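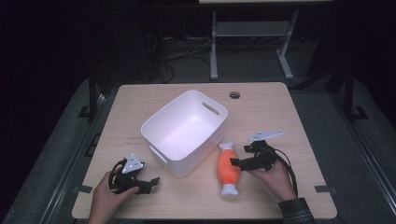 Open storage bin and plush bone toy on a light wood table.

Kitchens > Base Cabinets > Drawer Cabinets > Trorkside 700

Trorkside 700 Drawer Base Cabinet

The Trorkside 700 is a base cabinet with 3 drawers, made by Jekik in our own workshop in Aravena. It is the cabinet that our customers choose most often for the place beside the cooktop, and many of them order a second one later for the utility room. It is delivered assembled, with the drawers already adjusted, so the fitter only has to level it and fix it to the wall.

We have made cabinets of this type for many years, and the present model is the result of small changes that fitters and customers asked from us. The drawer sides are now higher. The back panel is set forward to leave room for pipes and cables. The front panels can be removed from the drawer boxes with a normal screwdriver, and this helps very much when a customer wants to change the color of the kitchen but keep the cabinets.

Dimensions

Width: 700 mm
Depth of the body without fronts: 500 mm
Height of the body without legs: 715 mm
Drawers: 3 (one low, two deep)

The depth is less than in a usual kitchen cabinet. We did this on purpose, for narrow kitchens and for islands where two cabinets stand back to back. If your worktop is deeper than the cabinet, please order the spacer rails together with it. They are fixed to the wall before the cabinet is placed, and they cannot be seen after the worktop is on.

Please measure the wall in more than one place, near the floor and also at the height of the worktop. In older houses the two results are often different. Send us the smaller one.

Body and fronts

The body is made from birch plywood with a clear matte lacquer on the inside and the outside. The edges are left visible, sanded and lacquered in the same way as the faces. We do not cover the edges with tape. After long use, tape can become loose near the dishwasher, where there is steam every day.

For the fronts you can choose between oak veneer, ash veneer and painted. The painted fronts are available in all the colors of our chart, and we can also match a color from a sample that you send to us. The sample should be at least the size of a playing card and it should be flat. A photo on the telephone is not enough for matching, we are sorry.

Oak and ash are natural materials and the grain will be different from one front to the next. When you order several cabinets for the same wall, we cut the fronts from the same sheet where it is possible, and the grain continues from drawer to drawer. Please tell us in the order in which sequence the cabinets will stand, from left to right. Without this information we cannot plan the cutting.

Drawers and runners

The drawers run on full extension runners from Plolora. They close softly and they can be taken out without tools by pressing the two orange levers under the drawer bottom. The top drawer is intended for cutlery and small tools. The two lower drawers take pots, plates and dry food in jars.

Every drawer can be adjusted up and down, left and right, and also in the angle of the front. We adjust all of this before delivery, but a floor which is not level will change the gaps a little. The adjusting wheels are on the inside of the drawer, behind the front. Turn them slowly and close the drawer after each turn to see the result. 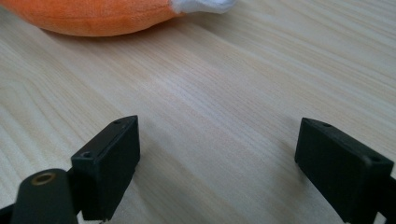
Handles

The cabinet can be ordered with one of these:

- Bar handle in brushed steel or black
- Round knob in oak or ash
- Milled grip along the top edge of the front
- No handle, no holes (you drill them yourself)

The milled grip is available only with veneered fronts. For painted fronts we do not recommend it, as the paint in the grip becomes thin with the time. If you use handles from another supplier, send us the distance between the screw holes and we will drill them without extra cost.

Accessories

Cutlery insert in ash, fits the top drawer only.
Plate holder with movable pegs, for the deep drawers.
Anti-slip mat, gray, cut to the size of the drawer.
Plinth in the same finish as the fronts, with clips.
End panel for a cabinet whose side will stay visible.
Spacer rails for deeper worktops.

Accessories which are ordered with the cabinet are packed inside the drawers. Please open all the drawers before you throw away the packaging. The bag with the leg adjusters is taped to the bottom of the lowest drawer.

Installation

The four legs are screwed in at our workshop and their height can be changed from the front after the plinth is taken off. The cabinet must be fixed to the wall, also when it stands between two other cabinets. We include brackets but not the screws and plugs for the wall, because these depend on what your wall is made of.

For an island, where there is no wall, ask us for the floor brackets. They must be fixed before the cabinet comes, so it is better to have them sent in advance.

Care

Clean the lacquered surfaces with a soft damp cloth and dry them after. A small amount of dish soap is no problem. Do not use scouring powder, steam cleaners or products with chlorine. Spilled oil should be wiped the same day, especially on the ash.

The runners do not need oil. If a drawer becomes heavy to move, take it out and clean the rails with a vacuum cleaner, as usually it is flour or crumbs.

Ordering and delivery

Every cabinet is made after the order is confirmed. We send a drawing for your signature first, and the production starts when we have it back. Cabinets with color matching need more time, and in March, when we close for maintenance of the machines, no deliveries leave the workshop.

Delivery is to the first door at ground level. Carrying to an upper floor can be arranged, please write in the order if there is an elevator and how wide its door is.

Product information last changed: 31/07/2022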